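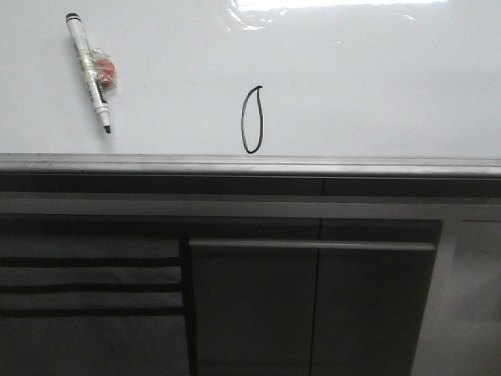
Do you need an expensive gripper to get an arm to write neatly? Mostly you need one that holds the pen the same way every time, and the cheaper of the two we tried this month did that better.

I've been following the little robotics group at Veldale since they moved in upstairs from us, and in October they let me sit in on their gripper comparison. I brought a notebook and a sandwich and stayed until the lights in the hallway went off. I can't say I was much help, but I did get to yell "stop" once, which I enjoyed enormously!

The two contenders were the Waken, a stiff parallel gripper with flat metal jaws, and the Darau, which has softer fingers that give a bit when they close. Same arm, same controller, same cameras. Each gripper got 60 tries at picking up a marker, drawing one closed loop on a whiteboard and putting the marker down again. Nandini Kotian set the rules, and she was strict about them. If the ends of the loop didn't meet, it was a miss. If the marker slid in the jaws by more than 2 millimeters, that was a miss too, even when the drawing looked perfectly fine to me (I argued for a few of those and lost every time).

Before I go on, a word about markers. They're awful things for a robot to hold. The barrel is smooth and round, and the moment the tip touches the board, the whole thing wants to tip back or spin. The group has spent a silly amount of time on this, with tape and foam and all kinds of lumps stuck on to give the fingers something to grab. Ronaldo Sarmiento keeps a drawer of the rejects. He showed me one that he was still rather proud of, although it had never worked.

The Waken went first, and it looked great at the start. It's quick, it closes with a nice firm click, and its first run of loops was tidy enough that I figured we'd be done by lunch. Then the marker started to creep. You couldn't see it on any one loop, but by the middle of the session the shapes were getting narrower and the ends had begun to miss each other. Nandini tightened the grip force and the creeping stopped for a while, but now the arm was pressing the marker in at a slight angle and the lines came out thick on one side.

The Darau is slower, and it makes a wheezy sound that I found pretty funny for the first ten minutes. Its loops were wobblier, too. But they stayed wobbly in the same way from start to finish, and Manikandan Menon, who writes the control code, was delighted by that. "I can fix a wobble if it's always the same wobble," he told me, and by late afternoon he'd done just that with a small correction in the path. The last 20 loops were the best of the day from either gripper.

My "stop," by the way, came when the Waken was heading for the tray with the marker still in its jaws. Signe Gunnlaugsson had her hand on the button already, so I can't claim I saved anything.

There was a camera question tucked into all this as well. The group has been running one fixed camera on the workspace and one on the wrist, and they wanted to know if they could drop the fixed one. The short version is that they're keeping both. The wrist view is good for the pickup, but glare off the board bothers it as the arm moves around, and the fixed view is what Signe used to check whether the ends of each loop really met. She'd like a better light before anybody spends money on a better lens.

As for price, the Darau they tested costs around 200 dollars less than the Waken, and its fingers will wear out sooner. Murray Halliday, who signs for the parts, asked how much sooner and got a lot of shrugging. The Waken isn't going anywhere, either. It's still the one they want for stacking blocks and for anything heavy, where a little creep doesn't matter and speed does.

Next up is the controller. They're on the Nair right now, and Manikandan wants to swap in a newer board with a faster loop time and run the whole test over again with both grippers. I've asked to come back for that one — this time with two sandwiches.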